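Ploltovano Spielwaren
Protokoll der Sortimentsbesprechung
September 2025, Besprechungszimmer Hilden

Anwesend: Leena Lappalainen (Leitung), Ayman Helmy (Einkauf), Khadija Lahlou (Produktsicherheit), Rachid Ramadan (Lager und Versand)
Entschuldigt: Freya Sedgwick (Onlineshop), Rückmeldungen lagen schriftlich vor
Protokoll: Khadija Lahlou

TOP 1 Protokoll der letzten Sitzung

Das Protokoll wird ohne Änderung angenommen. Offen ist weiterhin die Liste der auslaufenden Handpuppen. Ayman Helmy reicht sie nach.

TOP 2 Stapelbecher und Steckspiele

Abou Zeid hat die überarbeiteten Muster der Stapelbecher geschickt. Der Rand ist jetzt umgebogen und liegt beim Greifen besser in der Hand. Khadija Lahlou hat die Muster geprüft und keine scharfen Grate mehr gefunden. Der grüne Becher fällt im Farbton dunkler aus als im Katalog abgebildet. Leena Lappalainen möchte deshalb kein neues Katalogfoto, der Farbton soll beim Hersteller angepasst werden. Ayman Helmy klärt das und fragt zugleich nach, ob die Zahlen auf dem Becherboden geprägt statt gedruckt werden können.

Beim Steckspiel mit den Tierformen bleibt es beim bisherigen Griff. Der Vorschlag, größere Knöpfe zu verwenden, wird zurückgestellt. Die Schachtel müsste dafür höher werden und würde nicht mehr in den vorhandenen Umkarton passen.

TOP 3 Brettspiel »Clomedthorpe«

Der Bestand in Hilden liegt bei 743 Stück. Bestellt sind für das Weihnachtsgeschäft weitere 919 Stück, Liefertermin laut Abou Zeid unverändert. Rachid Ramadan weist darauf hin, dass die Paletten nicht vor Ende September eingelagert werden können, wenn die Bollerwagen bis dahin nicht abgeholt sind. Er telefoniert noch einmal mit der Spedition.

Freya Sedgwick schreibt, dass im Shop immer wieder nach dem Mindestalter gefragt wird. Auf der Schachtel steht »ab 5«, in der Artikelbeschreibung »ab 6«. Khadija Lahlou bestätigt, dass die Angabe auf der Schachtel gilt. Der Text im Shop wird geändert, ebenso der Eintrag im Händlerportal.

Diskutiert wurde außerdem die Spielanleitung. Die Regel zum Tauschen der Karten steht bisher auf der letzten Seite und wird offenbar überlesen. Leena Lappalainen schlägt vor, sie direkt hinter den Spielaufbau zu setzen. Alle sind einverstanden. Für die laufende Auflage kommt ein Einlegeblatt nicht infrage — die Schachteln sind bereits eingeschweißt. Die neue Fassung wird als Datei zum Herunterladen angeboten und ab der nächsten Auflage gedruckt.

Beschluss: Neue Anleitung wird freigegeben, sobald die französische Übersetzung vorliegt.

TOP 4 Reklamationen

Seit der letzten Sitzung sind rund 154 Reklamationen eingegangen. Der größte Teil betrifft das Zugtier Ente, bei dem sich die Schnur am Knoten löst. Khadija Lahlou hat den Knoten mit dem Hersteller besprochen, künftig wird die Schnur durch eine Öse geführt und innen gesichert. Betroffene Kunden bekommen ohne Rückfrage eine Ersatzschnur. Rachid Ramadan hat davon genug auf Lager.

Vier Reklamationen beziehen sich auf fehlende Würfel im Reisespiel. Ein Chargenfehler ist nicht erkennbar. Die Würfel werden nachgeschickt, weitere Schritte sind zurzeit nicht vorgesehen.

Ayman Helmy bittet darum, Reklamationen von Händlern und von Endkunden künftig getrennt zu erfassen. Für die Gespräche mit den Herstellern sei die jetzige Liste kaum brauchbar. Freya Sedgwick hatte sich schriftlich ähnlich geäußert. Die Trennung wird ab sofort so gehandhabt, ältere Einträge bleiben, wie sie sind.

TOP 5 Verpackung und Anzeigen im Shop

Die Aufbewahrungsdosen für die Dominosteine sollen einen Deckel bekommen, der auch von Kindern geöffnet werden kann. Zwei Varianten lagen auf dem Tisch. Der Schraubdeckel schließt gut, ist aber teurer. Der Steckdeckel springt bei einem Sturz vom Tisch auf. Leena Lappalainen ist für den Schraubdeckel, Ayman Helmy möchte vorher den Preis noch einmal verhandeln. Eine Entscheidung fällt in der nächsten Sitzung.

Im Shop sollen die Maße des fertig aufgebauten Spiels künftig vor den Maßen der Schachtel stehen. Bei den Kugelbahnen gab es dazu mehrfach Rückfragen. Freya Sedgwick stellt die Vorlage um und beginnt mit den Kugelbahnen, danach folgen die Bauernhöfe und die Parkhäuser.

TOP 6 Verschiedenes

Der Musterschrank im Flur wird aufgeräumt. Wer noch Muster aus dem Frühjahr braucht, kennzeichnet sie bitte mit Namen. Alles Übrige geht in den Personalverkauf, sofern die Sicherheitsprüfung vorliegt.

Rachid Ramadan fragt nach neuen Schneidemessern für den Packtisch. Leena Lappalainen genehmigt die Bestellung. 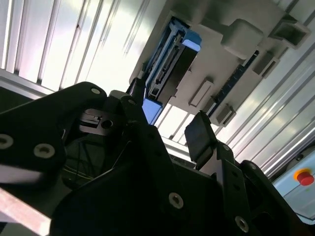
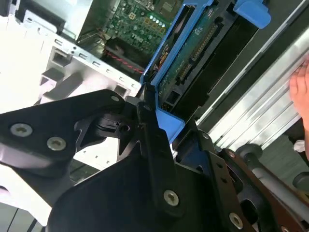

Schwarzer Greifer mit Senkschrauben; auf dem zweiten Bild am offenen Gehäuse eines Desktop-Rechners

Aufgaben bis zur nächsten Sitzung

Ayman Helmy: Farbton grüner Becher, Prägung, Preis Schraubdeckel, Liste Handpuppen
Khadija Lahlou: Übersetzung der Anleitung anfordern, Öse am Zugtier abnehmen
Rachid Ramadan: Abholung der Bollerwagen, Versand der Ersatzschnüre und Würfel
Freya Sedgwick: Altersangabe und Maße im Shop

Der nächste Termin wird per Rundmail abgestimmt.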